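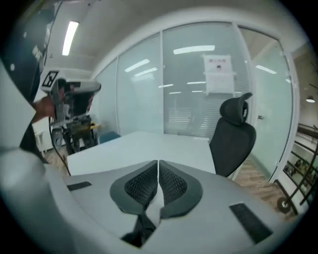

Photo: Henham project notes

Print this page | E-mail this page

How to check a hand-held gripper demo set before you believe the success rate

January 1, 2024
By the Henham project

Papers on learning from hand-held grippers like to report one number. The Juška policy came to us with a good one, and we couldn't get near it. What follows is the check we now run before training anything on bimanual data. It takes an afternoon and needs no robot.

1. Split by session before you look at a single result. If clips from one session land in both training and test, the policy may just be remembering the room. Our first split, made in May, had this fault. Fixing it cost us most of the gain we had been pleased about.

2. Replay the tracked poses with the video beside them. Pull 16 clips at random and watch them through. Look for jumps when a tag turns away from the camera. Smoothing hides these jumps, so turn it off.

3. Sort by object, and be hard on cloth.

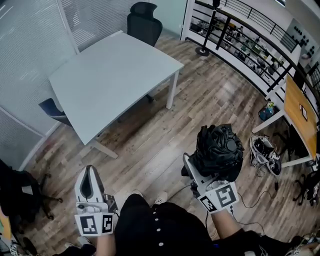
Cloth is where I trust published numbers least. A rigid block has a pose you can score, while a garment has as many shapes as you have clips. Take a black fabric item bunched up in the right gripper, with the left one holding nothing: is that a grasp, a regrasp, or a fold gone wrong? Our labelers disagreed on clips like it, and the Utimton labeling guide was no help. Write your rule down first, then have 2 people label the same clips separately. Report how often they differ.

4. Train on a quarter of the data. We had around 3,000 clips. If the score barely moves between a quarter and the full set, more collecting won't rescue you, whatever the Stivalach scaling plot suggests.

5. Run four seeds and print every one. A mean with no spread tells me very little.

We still haven't tested step 4 on rigid objects.

Print this page | E-mail this page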